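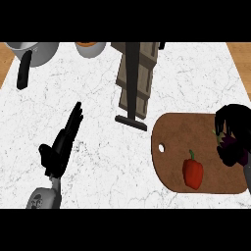
Rendered view from the kitchen task, eggplant in the right gripper, red pepper on the board.

Policy success drops when black bands are removed from simulated camera input

Posted by Clelleck, Thu 14 March

I am training an imitation policy for a two-arm robot in a simulated kitchen (marble counter, cutting board, vegetables). The renders are letterboxed to a square before they go to the image encoder, so there is a black band at the top and one at the bottom. I have 300 demonstrations. With the bands the policy reaches 71 percent on the eggplant task. I then cropped the input to remove the bands, changed nothing else, and ran the same checkpoint. It dropped to 38 percent. Is the policy reading something from the bands, or is this a plain scale problem? Each figure is from 50 rollouts.

Cukeck

Scale, most likely. If you crop the bands and resize back to a square you stretch the picture vertically. Retrain.

Lornadel

You have changed 2 things at once: the bands are gone and the aspect ratio is different. Separate them before drawing a conclusion.

Keep the letterbox geometry and replace the black with mid-gray, then with noise. Run the old checkpoint on both. If success holds, the band content does not matter and the loss comes from the stretch. If it falls, the encoder depends on the black value, and padding with a random color during training should help.

Also check what the bands hide. In your render the pot and the bowl are partly covered at the top edge. If your crop is taken after letterboxing, those pixels are not recovered. If you changed the render itself to a taller view, the policy is now seeing parts of the counter it never saw in training, and that is a third variable.

Use the same list of start seeds for all conditions and report paired results. We used 312 seeds per condition for a similar test. With 50 the interval on a single rate is wide, some 13 points either side, although your gap is larger than that.

Mladenović

Had the same thing in October. Fixed it with random crops in training. Did not test gray padding so can't say which part it was.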